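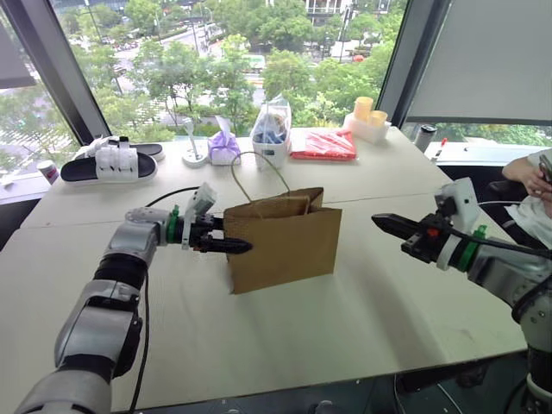

Kocsis replied to our first email by saying that a two-arm kit should be judged on soft packaging, and that any arm on the market can pick up a wooden block. We accepted the point and changed the test plan. The Gurnumix kit was on loan to the Clumberg robotics course until November, and this report covers the paper bag part of the evaluation. Rigid objects are covered in the first report.

1. Kit under review

The kit consists of two arms, a two-finger gripper for each, clamp-on wrist cameras and a license for Edia, the control software. Each wrist camera is held by a bracket behind the gripper. The supplier's setup guide is short and assumes that the reader has mounted an arm before. Cable routing is left to the user. We ran the gripper cables along the outside of the arms, with enough slack for the wrist to turn.

2. Test procedure

A kraft paper bag is stood upright on the table with its mouth open. The operator guides the arms through Edia, using the wrist views for the final approach. Tasks are holding the bag by its rim and reaching inside for a soft toy. We logged 351 attempts, the last of them on Oct 20, 2018. An attempt is stopped if the bag tips over or if a finger tears the paper.

3. Wrist camera

Exposure is the weak point. With a window behind the table, the background washes out while the inside of the bag stays dark. The green plush toy can still be told from the paper by its color, but it is blurred, and the gripper covers its lower edge. The operator has to judge depth from the position of the fingers against the bag walls. Edia has an exposure lock – it is in the second settings menu and resets at every restart. 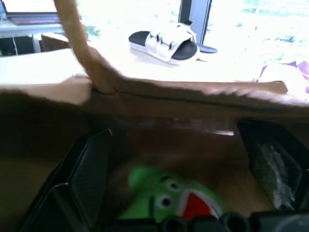 4. Gripper

The fingers close in parallel and the force is set in 4 steps. We used the lowest step for all bag work. Thin paper folds into the gap between the fingers when they close on it, and the grip is then on a pinched point of the bag with very little surface in contact. The black housing shows dust and scuffs readily. From low down at the rim, the paper takes up most of the wrist view, and the operator needs a second camera to see the rest of the table.

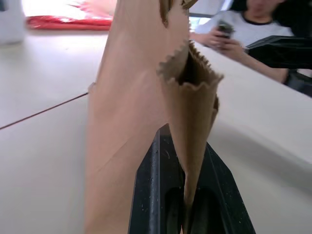 RATINGS AND RECOMMENDATION

Mechanical parts: good
Wrist cameras: fair
Edia software: fair
Setup guide: poor

We recommend that the course rent the kit for one more term and leave the purchase until the exposure setting can be saved. Window shades should be lowered before each session. Spare finger pads are sold in packs of 2 and should be ordered with the kit – delivery to Clumberg took over two weeks.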